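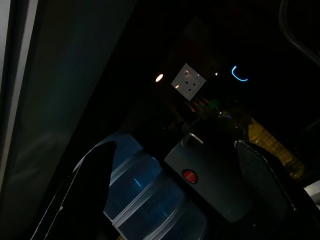
No. 258

Keeping records at home without going broke or crazy

Okay, so the last issue was all about grease stains and I promised the record people their turn. I own more vinyl than any two-bedroom apartment should hold, and pretty much all of what I know comes from wrecking something first. Take what's useful!

Storing them

Stand them up. I know you've heard it, but I still walk into houses where there's a flat pile two feet tall with somebody's good jazz at the bottom of it. Straight up and down, snug enough that they don't lean, loose enough that you can pull one out with two fingers. If you have to tug, you're wearing a ring into the jacket every time you put it back.

Leaning is the one that gets people. A half-full shelf lets everything slump to one side, and over a summer that's how you get a dish warp. I fill the gap with a bookend, or a box of singles, or (this was years ago) a bag of rice inside a shoebox. Worked great until the mice.

Check your shelf before you load it! Records are heavy in a way that sneaks up on you. My first unit was a cheap one with a cardboard back, and it went over sideways at 3 in the morning with a noise I can still hear. Now everything's screwed to the studs and the longest run has a divider every 15 inches. My friend Yurii Horobets has 2,000 LPs in his basement in Nundmont, and he went with cinder blocks and planks. Ugly as sin. Hasn't moved.

Keep them off an outside wall if you can, away from the radiator, and please not in the window, even if it looks pretty there. An afternoon of sun through glass will do it. Same goes for the back seat of the car in August. I lost a whole stack of yard sale soul records that way while I was having a sandwich.

Sleeves

Paper inner sleeves are fine for records you don't care about much. The trouble is they shed, and the stiff ones leave hairlines. I swap mine out for the plastic-lined kind as I play things, so it never turns into a project. Save the old printed inners, though! Fold nothing, just slide them in the jacket behind the record. People buying used want those, and so will you someday when you're looking for the lyrics.

For the outside, the thick crinkly outer sleeves look good for a year and then go cloudy. I like the thinner ones. A shop called Flandwood in the next town over sells them in big packs, and they'll let you feel one before you buy, so go ask.

If a seam is split, leave it alone or use a strip of acid-free paper on the inside with a little wheat paste. Clear tape turns brown and then it falls off and takes the printing with it. I've got a Ziltia EP (local band, two singles and a breakup) with a tape stain right across the drummer's face.

Washing a really dirty one

Most records just need a dry brush before you play them. Let it spin, hold the brush lightly on the grooves for a couple of turns, then sweep it off toward the edge. That's it. Do it every time and you'll hardly ever need to get anything wet.

Then there's the garage find, the one with fingerprints and cigarette smoke and what I hope was soda. For that I fill a clean basin with cool distilled water and put in one drop of plain dish soap. One! I used to squirt it like I was doing a lasagna pan, and you could hear the leftover film on every quiet passage. Skip anything with lotion in it.
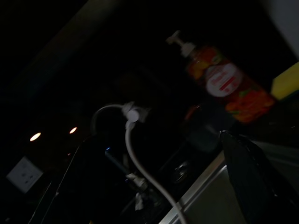 Hold the record by the edge and the label with the label up out of the water, and turn it slowly while you wipe with a soft microfiber cloth, following the grooves around. Never across. You aren't scrubbing here, the water's doing the lifting. Do the other side, then rinse in a second basin of plain distilled water, and rinse again if you have any doubt at all.

If you're nervous about the label, and you should be on older ones, you can get a pair of screw-on label covers with a rubber ring. I made mine out of two plastic lids and a bolt. They leak a little, so I keep a dry paper towel close.

Drying: a clean dish rack works, as long as the prongs are smooth and they're only touching the rim or the blank part by the label. I leave mine overnight with a light cotton cloth hung over the rack to keep the dust off – don't let the cloth touch the records – and they go into new inner sleeves in the morning. Putting a clean record back in the filthy sleeve it came out of is a classic. I've done it. More than once.

All of this is for vinyl, by the way. If you've got shellac 78s, keep alcohol away from them, since it eats the surface, and don't let them soak.

Price stickers

Glossy jacket: hair dryer on low, ten seconds or so, then lift a corner with your fingernail and peel very slowly, low and flat. Take the record out first! If there's goo left over, dab it with a bit of the sticker you just pulled off. It grabs better than you'd think.

Matte or uncoated jacket: leave the sticker on. I mean it. You'll pull up a layer of paper the exact shape of the sticker, and that looks worse. I've got a Shevchuk album with "3 for a buck" on the corner and I've gotten fond of it.

Musty smell

Jackets from a basement will stink up a whole shelf, so keep them apart until they're better. Take the record out, stand the empty jacket up slightly open in a big lidded tote with an open dish of baking soda at the far end, and shut the lid. Give it a week and sniff. Some need three weeks. Dryer sheets just make it smell like mold and dryer sheets, and they leave a waxy feel on the cardboard.

If you see fuzzy spots, wear a mask and do your wiping outdoors. A really bad jacket I throw away, and I keep the record in a plain white one.

The needle

Brush it back to front, only that direction, with the motor off. A lot of what people think is a dirty record is a ball of lint riding on the stylus. I check mine on Saturday before I start cleaning house, because that's when I play the loud stuff and I want the vacuum to have some competition.

Next issue is moths. Send me what you've got, especially if it involves cedar, because I have opinions and I'd like to be argued with.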